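Kofler Countertop Can and Bottle Crusher: two months in

The Kofler costs $189, and for that money I expected it to change how often I carry recycling down to the garage. The box promises "up to 72 percent less volume." I had my doubts about that number when I bought it, and I have more of them now.

Cans are fine. You drop one in, pull the lever, and get a puck. Eight of them stack up nicely in a bread bag. My old wall-mounted Nedano did the same job for far less, though it did chew up the drywall.

Bottles are where the claim gets shaky. Small water bottles flatten if you take the cap off first. Anything bigger has to go in at an angle, and half the time it springs back while you're still reaching for the next one. Juice pouches and cartons aren't mentioned in the manual at all. I tried a pouch once and spent the evening wiping down the cabinet doors.

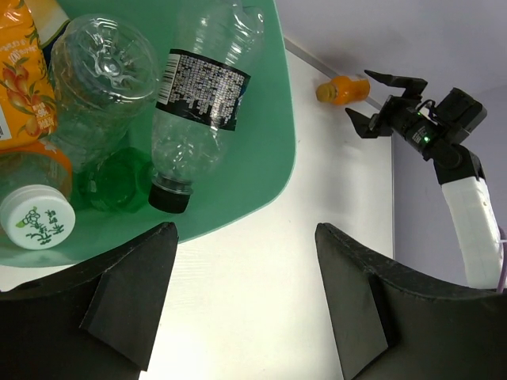

Does it save enough space to be worth the counter it takes up?

Only if you drink mostly from cans. With a mixed load like ours I get maybe one extra day before the bin is full, and the machine itself sits where the toaster used to be.

Check your deposit rules too. The return machine at our grocery store won't read a crushed can, so everything with a deposit on it has to stay whole anyway. The Kofler box says nothing on the subject.

The rubber feet started peeling in February. Customer service answered on a Tuesday and offered to sell me new ones.

2 stars out of 5, both for the lever.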